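Put the Corrections Where People Can Find Them

By Veronika Strebel
20 July 2023

In April the Femcombe Courier ran a story saying the Plivmont school district had set aside $900 per student for new reading materials. The real figure was a good deal smaller. A parent wrote in, the editors checked, and by evening the number on the website had been changed. The headline, which had used the same number, was changed too.

There was no note on the story. If you read it at breakfast and again at dinner, you read two different articles with the same byline and the same time stamp. If you read it only at breakfast, you still believe the first one.

I spent a good part of my working life on copy desks, and I don't think anyone at the Courier meant to fool people. Somebody saw an error and fixed it. In the days of print that took a form, a signature and a box on page 2, and everyone hated filling out the form. Now it takes a password. The fix is faster and better for the next reader. The earlier reader gets nothing.

Editors have reasons for working this way, and some of them are fair. Iqra Sial, who ran the Courier's web desk until last year, told me a typical story is touched eight times on its first day. Most of those changes are commas, a missing first name, a better photo. A note for every one would bury the page, and readers would stop looking at notes altogether. I agree with her. I don't want to know about the commas.

A wrong dollar amount is something else. So is a wrong charge in a police story, a quote given to the wrong council member, or a line that said a business was closing when it was only moving. Those are facts that people repeat. They get read out on the radio and pasted into neighborhood groups, and somebody brings them to a public meeting. When the original page changes with no sign of it, the person who repeated the error looks like a liar or a fool. I have seen it happen to a man at a zoning hearing who had copied the number down correctly.

The television side is worse. A station posts a clip, the clip has a mistake in it, and the clip disappears. I asked Algirdas Liepiņa, a producer I used to work with, what his station's rule was for taking down video. He said they had one and that he would look for it. He is a careful man and I believe there is a rule. But if the producer has to look for it, the audience has no chance.

I also hear that corrections hurt trust. Put up a list of your mistakes, the argument goes, and people who already dislike the press will wave it around. They may. They are waving around screenshots of the old headline now, with the new headline next to it, and the caption says the paper got caught. A two-sentence note with a time on it would have left them with much less to work with.

What I would ask of any newsroom is modest. Keep one page of corrections, link it from the top menu, and leave it up. Put the note at the head of the story, above the first paragraph, and say what was wrong as well as what is right. "This story has been updated" tells me nothing. Send the correction out through the same channels as the story. If the mistake went out in an alert to every phone in the county, the fix should too.

Sirko, the small news site that covers the river towns, already does most of this. Its editor, Melaniia Nechyporuk, has 70 corrections on one page going back to the site's first month. Some of them are embarrassing. One of them corrects an earlier correction. I read the whole list one evening and came away thinking I could rely on the rest of what they print.

The Courier has a new publisher and is supposed to be writing new standards this summer. I hope somebody there puts the reading materials story back on the table. The note would take a few minutes to write, and it's still owed.
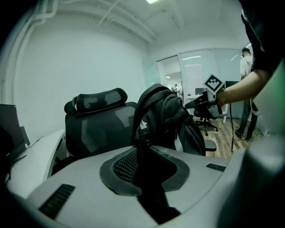

OPINION

Veronika Strebel is a retired copy editor. Her column on the press appears every other week. Letters in reply may be sent to the opinion desk and should include the writer's full name and town.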